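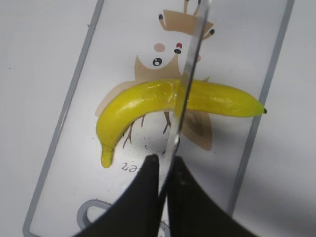

neswood52
Play kitchen fruit: does it live on the owl tray or in the bin? My kid says tray.

dilari_4
Tray. A plastic banana deserves some dignity.

ansah
Bin. You'll want the tray for snacks by April. 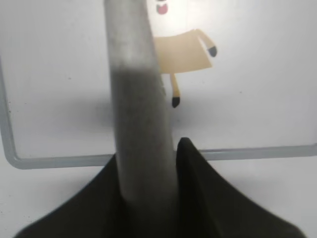

neswood52
Also need to wipe down the whiteboard before I draw up the toy rules. Two rules, max.

ansah
Rule one: bin.

dilari_4
Ignore him. Mine has used a tray for 2 years and we only lost the grapes.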